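We got to the Plikura open day just after ten, and the parking lot was already packed! Plikura makes jam in the old Zoruvar dairy, and on 2022-10-12 they let people in for free.
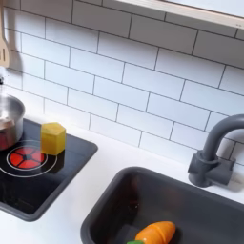
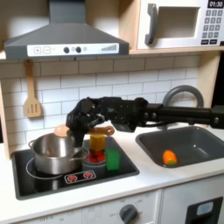
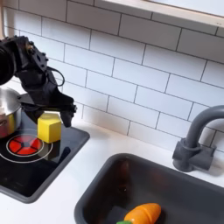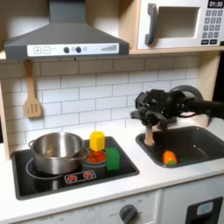 Play kitchen, Plikura open day

The boiling room was my favorite part - hot, loud, and it smelled like plums for days on my coat. Matúš Havlíček showed us the big kettles and let us try 2 kinds of plum butter (get the dark one). I went home with 40 dollars' worth of jars and a sticky sleeve.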